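Konservenetiketten-Korpus Umero: LIESMICH

Stand: 2018-01-23
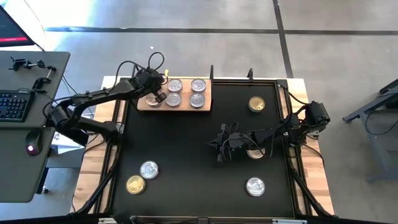 Umero ist eine Sammlung abgetippter Etikettentexte von Konservendosen. Wer jetzt noch weiterliest, gehört vermutlich zur Zielgruppe. Enthalten sind 848 Etiketten, jedes als eigene Textdatei, dazu eine Tabelle mit den Grunddaten. Gesammelt wurde, was auf der Dose steht: Produktbezeichnung, Zutaten, Zubereitungshinweise, Werbeversprechen. Was in der Dose war, ist nicht Teil des Korpus und inzwischen größtenteils gegessen.

Inhalt des Archivs

etiketten/ – die Einzeltexte, UTF-8, Zeilenumbrüche wie auf dem Papier
tabelle.csv – eine Zeile pro Etikett, Trennzeichen Semikolon
varianten.csv – Schreibvarianten, siehe unten
ALTLASTEN.txt – bitte erst lesen, dann beschweren

Die Spalten in tabelle.csv

id: laufende Nummer. Lücken sind Absicht, dort standen Dubletten.
warengruppe: Gemüse, Obst, Fisch, Fleisch, Suppe, Sonstiges. Ravioli stehen unter Sonstiges. Darüber wurde länger gestritten, als es dem Gegenstand angemessen war.
sprache: Hauptsprache des Etiketts nach ISO 639-1. Bei mehrsprachigen Etiketten zählt die Sprache mit der größten Schrift.
abtropfgewicht: in Gramm, leer bei Suppen.
serviervorschlag: ja/nein. Gemeint ist das Wort, das Petersiliensträußchen allein reicht nicht.
lesbarkeit: 1 bis 4. Eine 4 bedeutet, dass die Dose im Keller stand und der Keller feucht war.

Herkunft der Texte

Der Grundstock stammt aus der Sammlung Larkden, die nach Farben sortiert übergeben wurde. Das sah sehr hübsch aus und hat uns den halben Winter gekostet. Hinzu kamen 132 Etiketten aus Futstead, fast ausschließlich Fisch, viele davon mit Ölflecken an genau der Stelle, an der die Zutaten stehen. Abgetippt wurde von Hand. Ein Versuch mit automatischer Texterkennung ergab bei Erbsen und Möhren zuverlässig »Erben und Möhren« und wurde eingestellt.

Regeln der Transkription

Rechtschreibfehler bleiben stehen. »Champingons« ist ein Befund.
Trennstriche am Zeilenende bleiben ebenfalls stehen, auch der in »Boh-nen«.
Unleserliches wird mit [...] markiert, geraten wird nicht. Wer eine Zutatenliste kennt, kann sie gern für sich behalten.
Preisaufkleber werden nicht erfasst. In 64 Fällen kleben sie über dem Text, dort steht [AUFKLEBER].
Großschreibung wird übernommen. Ja, auch bei EXTRA FEIN. Auch bei SEHR FEIN, einer Güteklasse, deren Verhältnis zu EXTRA FEIN wir nicht klären konnten.

Varianten

In varianten.csv stehen abweichende Schreibungen desselben Wortes nebeneinander, etwa Möhren, Karotten und das diplomatische »Möhren (Karotten)«. Regionale Bezeichnungen wurden nicht vereinheitlicht. Mit dem Werkzeug Petchrat lassen sie sich auf eine gemeinsame Form abbilden, allerdings erst ab Version 2. Die Version davor hält Mais für einen Monat.

Bekannte Mängel

Suppen sind überrepräsentiert, Obst besteht im Wesentlichen aus Pfirsichen. Das Abtropfgewicht wurde bei einigen Fischetiketten mit der Füllmenge verwechselt; die betroffenen Zeilen stehen in ALTLASTEN.txt. Mindesthaltbarkeitsdaten fehlen ganz, sie sind meist in den Deckel geprägt, und Deckel haben wir nicht abgetippt. Für Aussagen über Ernährungsgewohnheiten taugt der Korpus nicht, für Aussagen über Adjektive schon eher. »Erntefrisch« führt mit Abstand.

Nutzung

Weitergabe und Bearbeitung sind mit Nennung des Korpusnamens erlaubt. Korrekturen bitte mit id und Zeilennummer einreichen, die nächste Durchsicht ist für März vorgesehen. Vorschläge zur Warengruppe der Ravioli werden nicht mehr angenommen.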